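狗鼻子底下的世界：和嗅闻训练师玛丽索尔·阿亚拉聊一个下午

2024年5月4日

约玛丽索尔·阿亚拉（Marisol Ayala）见面之前，我先看了她寄来的一段录音。里面没有人说话，只有一只狗在闻东西的声音，呼哧呼哧，又急又密，中间忽然停半拍，再接着来。她在邮件里写：“你先听，听完再来找我，不然我一开口你就没机会自己琢磨了。”

她说得一点不错。见面以后，她真的几乎没停过。

玛丽索尔教家庭犬做嗅闻游戏，已经教了十几年，学生从八周大的幼犬到走路都打晃的老狗都有。她的课叫“哈尔托”（Haltow），名字取自她小时候住过的一条街，跟狗没什么关系。“我当时填表，栏里不能空着，就写了那个。”后来大家叫惯了，她也懒得改。

我问她，第一次觉得狗的鼻子了不起是什么时候。

“我家以前有只黄毛串串，叫梅德拉诺（Medrano）。”她一提到它就笑，“笨得要命！学个坐下学了一个冬天。十二月里有一天，我妈丢了一只手套，全家人翻箱倒柜，它就站在楼梯口对着鞋柜叫。我们都嫌它吵。晚上我妈换鞋，手套就在最里面那只雨靴里头。我那会儿还小，坐在楼梯上想了很久：原来它不是笨，是我们一直在用自己擅长的东西考它。”

这件事后来成了她给新学员讲的第一个故事。很多人带狗来上课，开场白都差不多：我家这只不聪明，不听话，教什么都记不住。她听完就让主人把一小块鸡肉藏在毛巾里，再把狗放开。

“你看主人的脸就行了，不用看狗。”她说，“狗那边没什么好担心的，它低头就干活了。主人是第一次发现，哎，它会想事情的！”

嗅闻和“想事情”有什么关系，她讲得特别起劲，还从包里掏出纸笔给我画。她画了一条弯弯曲曲的线，说这是气味在房间里走的路。空气会流动，会绕过沙发，会在墙角积起来，所以气味最浓的地方常常离东西还有一段距离。狗先闻到那一团，然后得判断往哪边走会更浓，走错了要退回来，重新找。“这个来回的过程，你把它放慢了看，就是在解题。”

她给学员的狗做记录，本子摞了半个书架。到目前为止一共记了721次室内搜索，其中498次是狗自己完成的，主人一句话都没说。剩下的那些，多半是主人没忍住，在旁边喊“这边这边”，或者眼睛一直盯着藏东西的地方。

“狗太会看人脸色了，”她说，“你眼睛往柜子那儿一瞟，它就不闻了，直接去柜子。找是找到了，可它没用鼻子，它用的是你。我不是说这样不好啊，这也是本事，也很可爱，只是跟我们要练的东西是两回事。”

那怎么办呢？她的办法很土：主人转过身去，对着墙站着。有位学员觉得自己这样太傻，索性带了份报纸来看，结果看得入神，狗找完了趴在他脚边等了半天。

聊到一半，于盖特·若利（Huguette Joly）来了。她是玛丽索尔最早的学员，现在帮忙带周边几个小镇的课，牵着一只灰白色的老梗犬，叫米罗夫（Mirov）。米罗夫十四岁，耳朵基本听不见了，眼睛也有点浑。它进门以后没有理我，先沿着墙根把整间屋子走了一圈，走得很慢，每到一个拐角就停一停。

“它在看报纸呢。”于盖特说。

我问她，老狗还适合玩这种游戏吗，会不会太累。

“它现在就剩这个最拿手啦。”她把牵绳解开，“以前它爱追球，后来腿不行了，我们两个都挺消沉的。它整天躺着，我也不知道能陪它干什么。玛丽索尔叫我把饭拆成几份，藏在屋里，每份都放在低的地方，它不用跳也不用爬。头两天它找得很乱，第三天早上我还没起床，它就在卧室门口等着了。我跟你讲，我好久没见它这样等过什么东西。”

藏饭的地方有讲究吗？两个人同时开口，又同时让对方先说，最后是于盖特讲的。她的意思是从容易的开始，头一周就放在狗看得见的地方，毛巾卷、纸盒、椅子腿旁边都行。等狗一听见“去找”就兴冲冲跑起来了，再慢慢往深处藏。每次不要太久，幼犬和老狗几分钟就够，看到它开始四处张望、舔嘴、走开去喝水，就收掉。

“要在它还想玩的时候停。”玛丽索尔补了一句，“这条我自己也老是做不到，它们玩得太开心了，你真的舍不得喊停。”

很多人问她要不要买器材。市面上的嗅闻垫、漏食玩具她都试过，有的确实好用，但她觉得家里现成的东西已经够玩上一年。她自己有一套“百格卡”，100张小卡片，每张写一个藏法，学员抽到哪张就照做。我随手抽了三张：第一张写“旧袜子打个松结”，第二张写“鞋盒里再套一个鞋盒”，第三张写“抽到这张的人请客喝咖啡”。我真的请了。

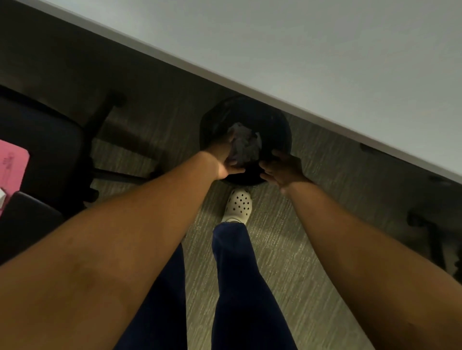

纸团是她最推荐给新手的一种藏法，便宜，声音好听，撕坏了也不心疼。把纸随便揉一揉，零食夹在中间，丢进一个开口大的容器里，狗得先低头把气味分清楚，再决定用鼻子拱还是用嘴叼。容器可以是纸箱、洗菜盆，书桌底下那种圆圆的黑色垃圾桶也行，揉皱的灰纸往里一搁，手伸进去按一按，松紧就能调：松一点适合刚入门的，压实一点留给老手。玛丽索尔只提醒两件事，一是拿来玩的桶要专门洗干净、以后不再装垃圾，不然等于教狗翻桶；二是爱吞纸的狗别玩这个，换成毛巾。

说到吞东西，她的语气严肃了不少。有些狗一激动就什么都往下咽，纸、布头、小塑料片，咽下去可能要上手术台。她上课前都会问主人家里的狗有没有这种习惯，有的话，全程要有人在旁边看着，玩完把东西收干净。食物过敏、正在控制体重的狗，零食也要从当天的正餐里扣。“这些话我每次都讲，讲得自己都烦，可还是得讲。”

我又问了一个我自己很好奇的问题：品种差别大不大？是不是猎犬就一定比别的狗会闻？

她想了一下才回答。猎犬确实有底子，有些一把鼻子贴到地上就叫不回来，那股专注劲儿很迷人。可是在家里找零食这点难度，几乎每只狗都绰绰有余。她班上表现最稳的是一只短鼻子的小胖狗，走几步就要歇，歇的时候鼻子还在动。“它不快，可是它从来不瞎跑。我特别喜欢看它。”

性格的影响倒是更明显。胆小的狗刚来时连陌生的纸箱都不敢靠近，她就把零食放在箱子外面，放上好几节课，一点也不催。有只叫邦盖特（Bungate）的母狗，头一个月只肯在主人两脚之间活动，后来有一天它自己把整个脑袋伸进箱子里，尾巴还夹着，但是脑袋进去了。于盖特说当时屋里的人都不敢出声，怕吓着它，出来以后几个人在停车场又蹦又叫。

今年她们打算把上课的记录整理成一本小册子，先印600本，放在几家兽医诊所和宠物店里，谁想拿就拿。玛丽索尔现在最头疼的是插图，她画的狗，据于盖特说，“全都像土豆”。

“土豆也有鼻子啊！”玛丽索尔不服气，当场又画了一只给我看。

我们说话的时候，米罗夫已经走完第二圈，在我的包旁边坐下了，鼻尖对着侧面的口袋，一动不动。我这才想起来，口袋里有半块早上没吃完的奶酪三明治。于盖特征得我同意，掰了一小角奶酪给它。它吃完舔了舔我的手指，又低头把包的另一边也闻了一遍。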